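January | By the Pirkow newsdesk

Hourani pulls drink-serving robots after grip fault

Hourani has taken its two-armed drink-serving robots out of public service after a fault in the left hand let a glass tip during a pour at its Gillodby site. The glass broke on the floor. There were no injuries, and the area was closed for the rest of the afternoon.

The company traced the fault to the grip controller, which runs on software supplied by Skundach. During a pour the left hand is meant to keep a constant hold on the glass while the right hand works the dispenser lever. Logs from the Gillodby unit show the left hand dropping to 10 percent of its set grip force for just under two seconds while the lever was still down. The arm did not register the change and began its lift on schedule.

Skundach said the drop was caused by a timing error between the hand and the arm. When both hands reported contact in the same control cycle, the message from the left hand could be overwritten by the one from the right. The controller then read the glass as already released and relaxed the fingers. The error did not show up in acceptance testing, where the lever was held down by a fixture and the right hand was parked.

Engineers reproduced the fault on a bench unit over 1,000 pours with water. Grip force fell below the safe limit in 70 of them. In most cases the glass stayed upright because it was still standing on the drip tray. The risk is highest in the short interval between the end of the pour and the lift - the glass is full and the hand is carrying the whole weight.

A corrected version of the controller gives each hand its own message channel and adds a check before the lift. If grip force is below the limit, the arm stays where it is and the unit calls for an attendant. Skundach has completed 100 pours with the new version and plans a longer run before release.

Hourani is also changing the layout at its sites. Customers will collect drinks from a shelf outside the reach of the arms, and the emergency stop will move to the customer side of the table. Attendants have been told not to reach for a slipping glass while the arms are powered.

The company has not set a date for the robots to return. Staff are pouring drinks by hand in the meantime.

Related
Skundach issues second update for hand controllers
Gillodby site reopens with staffed counter
Emergency stops: where to put them and how to test them
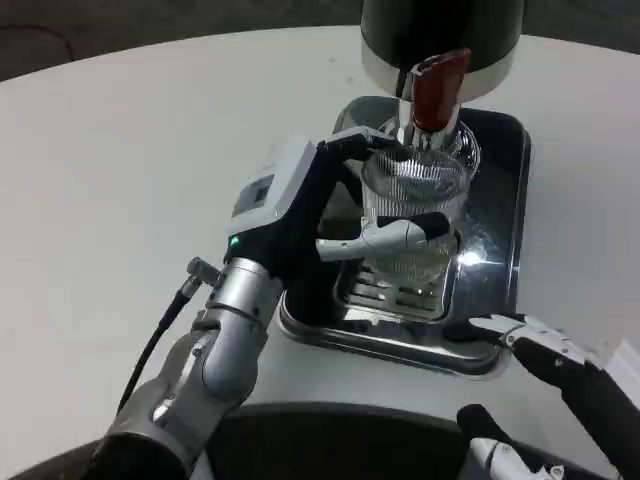
A robot's left hand holds a ribbed glass under the dispenser spout.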